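Kitchen > Cooking basics > Pans and lids > One pan, one potato, one lid

One pan, one potato, one lid: small-batch boiling made easy
By Nighat Qureshi
272 shares | 60 comments

I love a small saucepan. I really do! If I had to clear out my whole cupboard and keep one thing, it would be the little one with the long handle, and I'd hardly notice the rest had gone. It does eggs, it does porridge, it does a cup of rice, and best of all it does potatoes for one or two people without heating up half the street.

I've had lots of messages asking how to boil a potato or two without ending up with a wet outside and a hard middle, so I've put all my notes together. Some of these came from my aunt, some from trial and error (mostly error), and a couple from readers.

Setting out before you start

Get everything on the table first. Plate, pan, lid, potato. I like them side by side, plate on my left so that I can lift the potato straight across when it's done. It takes half a minute and then you aren't rummaging for a lid with steam in your face.

Put the potato in the pan dry, before any water goes in. You'll see at once whether the pan is the right size. There should be a bit of space all the way round, and the potato should sit well down below the rim so the lid can close. If it pokes up, use a deeper pan or cut the potato in half.
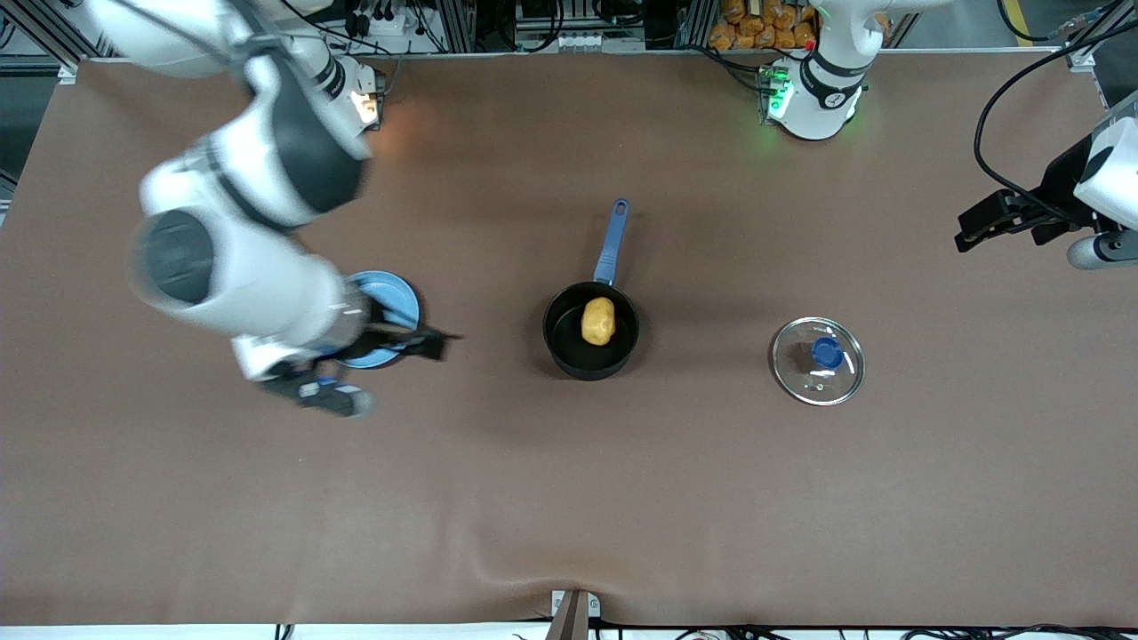 Yellow potato shape in the pan, glass lid to the right, blue plate to the left.

Now the water. Always cold, from the tap, just enough to cover the potato by a finger's width. Dropping a whole potato into boiling water cooks the outside long before the middle has caught up, and then it goes to mush at the edges. Start cold and bring it up slowly. Add the salt at this point too - a good pinch for a small pan.

Lid on until it boils, then tip it slightly so the steam can get out. Turn the heat down until you've got gentle bubbles. A hard boil knocks the potato about and splits the skin.

How long? A big whole one can take 40 minutes, a medium one a good bit less. Go by the knife. A thin blade should slide into the middle and the potato should slip off again when you lift it. If it clings, give it another five minutes and have another go.

Why I'm mad about glass lids

You can see in! Every time you lift a lid to check, you let the heat out and the whole thing slows down. With glass you just bend down and look. Mine cost next to nothing and I've used it nearly every day for years.

- Wash it by hand if you can, and dry round the metal rim with the corner of a tea towel. Water loves to hide there.
- Never run a hot glass lid under the cold tap. Let it cool on a folded cloth first.
- If the knob wobbles, look underneath for the screw and give it a quarter turn. Don't overdo it, glass doesn't forgive.
- Cloudy glass comes up beautifully with a splash of white vinegar in warm water. Leave it ten minutes, then wipe.

Handles

Turn a long handle towards the back or the side, never out over the front of the cooker where a sleeve can catch it. I do this even when the pan is only standing on the table, just to keep the habit going. Do check your handle before you trust it with bare fingers, as some get hotter than you'd think near the pan end.

Draining without losing your dinner

For one potato I don't bother with a colander. Lift it out with a slotted spoon, let it drip for a moment, and onto the plate it goes. For several, pour off the water with the lid held on by a thick cloth, then put the pan back on the warm ring for a minute with the lid off. The leftover steam goes and you get a lovely dry, fluffy potato that drinks up butter.

Keep the water, by the way. Once it's cool I use it in bread dough or to loosen gravy.

From the comments

Noman Mirani: Tried the cold water start in my student kitchen and it worked a treat. I'd been doing it wrong since I moved out.

Luana Rangel: Vinegar on the lid, yes! Mine had been foggy for months. Does it work on casserole lids as well?

Nighat Qureshi: It does if they're glass, Luana. Go gently round any rubber bits.

3470 people found this page useful
Contact us | Back to top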